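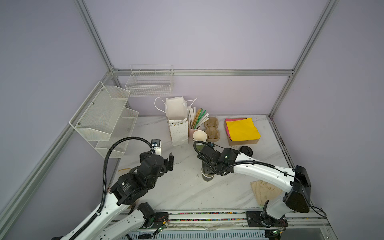

Thursday, evening

Fifth day with the Griveck trial kit. It goes back to Skodinero at the end of the month, so I must write my notes every evening, also when I am tired like today.

I spent the whole day on the café task. The right arm has to take a green paper cup, keep it upright on the table and wait until the left arm brings the lid. The holding is good. I was afraid that the gripper would crush the paper, but with the force set to 16 the cup keeps its round shape. With 40, which is the value in the manual, I destroyed three cups before lunch. I will write this to Bratu, their support office, and ask that they correct the page.

The lid is another story. It is black, flat and light, and the left gripper pushes it away more often than it picks it up. I lost one hour to this. Then I moved the lid in front of the tray with the sticky notes and it went a little better, but I do not understand why and I do not like this.

The software made 126 log files today. I can find nothing in them, because the names are only numbers. The Peston kit we tested in June had a simple search for this, and I miss it. On the other side, Griveck was much easier to mount on the rail, and the cables do not catch when both arms work close together.

If I had to decide tonight, I would say yes to the arms and no to the yearly service plan. The price for the plan is too high for a telephone number which answers only until 5.

Tomorrow: the straws. Also wash the beige cloth, it has stains again.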